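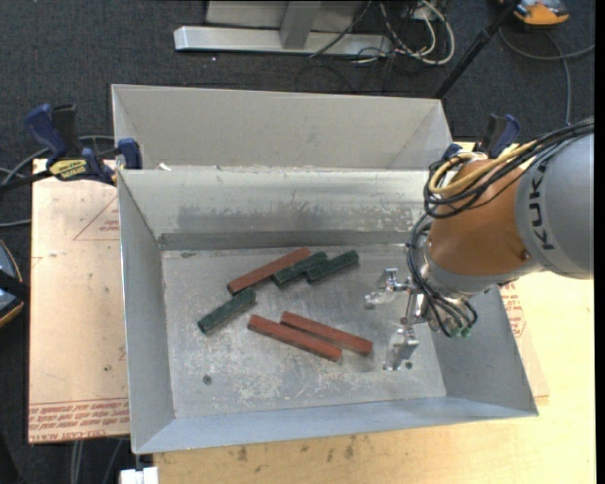
Rote und grüne Klötze in einer Metallkiste, die Oberflächen schon etwas abgegriffen.

Seit ich den Flur gestrichen habe, redet in meiner Familie keiner mehr über das Wetter. Alle reden über Grün. Dunkelgrün, um genau zu sein, so eins, wie es früher an Gartentoren und alten Schulbänken klebte, und dazu ein rotbrauner Sockel bis zur Hüfte. Meine Schwester fand das beim ersten Anblick »mutig«, und wer meine Schwester kennt, weiß, was das heißt!

Angefangen hat alles bei Songül Bilgin, die in Vavside einen winzigen Farbenladen führt (15 Quadratmeter, davon die Hälfte Leiter). Ich wollte eigentlich nur Weiß kaufen. Songül hat mich angeguckt, als hätte ich im Eiscafé Leitungswasser bestellt, und mir einen Fächer mit 78 Grüntönen in die Hand gedrückt. Zwei Stunden und drei Tees später stand ich mit vier Probedosen auf der Straße.

Rot und Grün, das klingt erst mal nach Weihnachten, ich weiß. Der Trick ist, beide so weit abzudunkeln, dass sie sich nicht mehr anschreien. Wanda Michalski, die alte Treppenhäuser restauriert, hat mir das am Telefon erklärt, während im Hintergrund jemand schliff: Nimm Erde ins Rot, nimm Schwarz ins Grün, und dann warte auf Abendlicht. Also habe ich gewartet. Vormittags sah die Probe aus wie Spinat, abends wie ein Herrenclub — und ich war verliebt.

Gekostet hat der Spaß 423 Euro, Pinsel und Abdeckfolie eingerechnet, dazu ein Paar Schuhe, das ich nicht mehr retten konnte. Beim zweiten Anstrich bitte nicht geizen! Dunkle Farben verzeihen keine dünnen Stellen, und wer mit der Rolle hetzt, sieht später jede Bahn.

Im September ist das Schlafzimmer dran. Songül hat mir schon ein Ocker zurückgelegt, meine Schwester weiß noch nichts davon.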